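50 mL Conical Centrifuge Tubes, Graduated, Screw Thread

Home > Bench Plastics > Tubes > 50 mL Conical

Sold in sleeves by Grondasora Lab & Classroom Supply
Ships from our Olham stockroom
Page updated 11/08/2021

I run a small shop, and I only list things I've used myself for a good long while. These tubes earned their spot a couple of years back and they've been our best seller in plastics ever since (sorry, pipette tips). If you do buffer prep, settle out soil samples, teach a color mixing unit or just need a container that doesn't leak in a backpack, you probably want a sleeve of them on the shelf.

What I like about them

The mouth is nice and wide. I can get a spatula in there with a scoop of powder and not wear half of it, and a serological pipette goes all the way down to the bottom with room to wiggle. If you've been using the skinny 15 mL ones for everything, you'll notice the difference on day one.

The cone at the bottom is what you're paying for, really. A small amount of liquid collects in the tip where you can get at it, so you aren't chasing the last few drops around a flat floor. It also means they won't stand up by themselves! I get an email about this every February when the school orders go out. You need a rack, or a mug in a pinch. The Hajdu wire rack fits them well and it's over on the racks page.

Graduations are printed on the side, and I find them easy to read against a white bench. I treat them as a guide. They're fine for topping up a rinse or splitting a stock solution, but please use a proper cylinder or a balance if your number has to be right.

The plastic is clear with a slight frost to it. You can tell a deep color from a pale one with no trouble, though I wouldn't pick these for anything where you need to look straight through the wall – get the glass ones for that.

Using them with the rest of your bench stuff

My own setup for dye and indicator work is pretty plain: one of these for the stock, a strip of wells for the little test amounts, and a petri dish for whatever needs a flat, shallow home. All three are cheap enough that a class can have a set per table. I keep the stock volume low, just the cone and a bit over, so a knocked tube is a small wipe-up and not a whole afternoon.
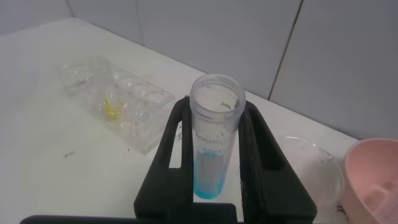 DKMAMA 50 mL tube, cap off, with turquoise-blue liquid in the tip. Well tray at left, petri dish at right.

The well strips and dishes are sold separately. If you'd like everything together, the Drondoma starter bundle has 2 sleeves of tubes plus strips and dishes, and it works out a little cheaper than buying them one by one.

The details

Nominal volume: 50 mL
Shape: conical bottom, not self-standing
Closure: screw cap, included
Markings: printed graduations
Case quantity: 600 tubes
Minimum order: 1 sleeve

A few things people ask me

Can I wash and reuse them? I do, for dyes and salt solutions. Warm water, a soft bottle brush, upside down on a towel overnight. I go easy on the brush near the printing. For anything biological, take a new one every time.

Do the caps swap between brands? Sometimes, and I wouldn't count on it. I've had three different makes on my bench at once and two of them shared caps happily while the third just spun. Keep the caps with the tubes they came with.

Can I write on them? Yep, a fine permanent marker holds up well enough. I put the date on the cap too, so I can read it from above when they're racked.

Do you take returns? Unopened sleeves, sure. Drop me a line through the contact form first so I know to look out for the box.

Related: 15 mL conical tubes / Hajdu wire rack / Multi-well strips / Petri dishes / Drondoma starter bundle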